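Saturday, late

Lost most of the afternoon to the right arm. It ran clean through episode 213 and then stopped dead on the next one with a joint fault, gripper still closed. Cleared it, homed both arms, started over. Same fault nine episodes later.

I went looking for heat first and found nothing. The log put the torque spike at the elbow every time, only on the reach back to the bin. In the end it was the conduit. It had slipped out of its clip and was catching when the arm folded, so the controller read it as a collision and shut down. Fair enough, that's what it is there for.

What bothers me is the left arm. It didn't stop when the right one did. It kept closing on the bottle for a good second with its partner locked. I had my hand on the stop button and used it. I want both arms tied to one fault line before anyone at Clekside runs this again, and I wrote that in the Atinga log under 299.

New clip on, speed down by half. Bottles and bin again until six, no faults. Still don't trust it. Check the left conduit Monday too.
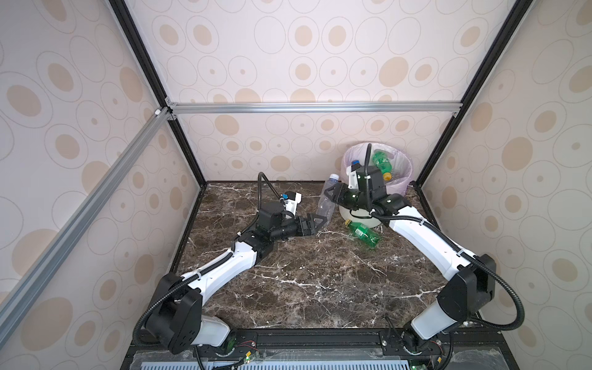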